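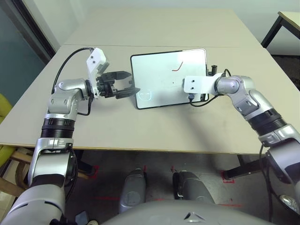 Ellier wrote in the other thread that a stylus plate beats squeezing a pen in the jaws every time, and I'm halfway to agreeing!

Jaws on the left arm, stylus tip on the right, drawing on a tablet. The Wota jaws weigh 219 grams, the plate 121. Should I run plates on both arms? Short strokes are what I care about.
sundstead9

Keep one gripper! You'll want it for steadying the tablet (mine creeps when the tip drags). I ran both setups in August and the plate gave me much cleaner curves. The jaws let the pen roll a little on every change of direction. Lower your approach speed too, I'm at 145 on the Cisternas controller and love it.
Ellier

plates are great but check the cable slack on the wrist first
tabletop_arms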